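The Quiet Return of the Repairable Table

Across the Stardale district, a generation of dining tables bought in the years after 2000 is reaching the age at which owners must decide between restoration and replacement. Furniture workshops report that restoration is increasingly the preferred course.
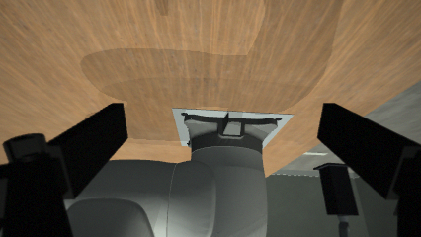 The Skiren workshop, established in a former grain store at Jesumside, accepts 22 tables each season and maintains a waiting list that now extends to March. Its practice is conservative. Finishes are tested on a concealed area before any stripping is undertaken, and sanding is kept to the minimum required to level the surface. Old repairs are retained where they remain sound — a policy that has occasionally disappointed clients who expected a table to come back looking new.

Colour is the most frequent subject of discussion. Timber that has stood near a window for 10 years will seldom match a freshly cut leaf or rail, and staining the new work to suit can produce a result that diverges again as both pieces age. Skiren advises clients to accept a modest difference at the outset and to rotate the table periodically.

De Bruijn, a joinery firm operating from the opposite side of the harbour, takes a different view. Its finishers tint replacement parts in as many as 3 stages and ask owners to return after the first summer for adjustment. The firm regards this second visit as part of the original commission and makes no further charge for labour.

Both businesses recommend a written record of the finish applied, to be kept with the household papers. Owners who inherit a table without one may bring it for assessment at the Jesumside open workshop on 23rd September. Bookings are essential, and large pieces should be measured beforehand, as the loading door is narrow.

Contact the editorial office | © Stardale Quarterly. All rights reserved. | Back to top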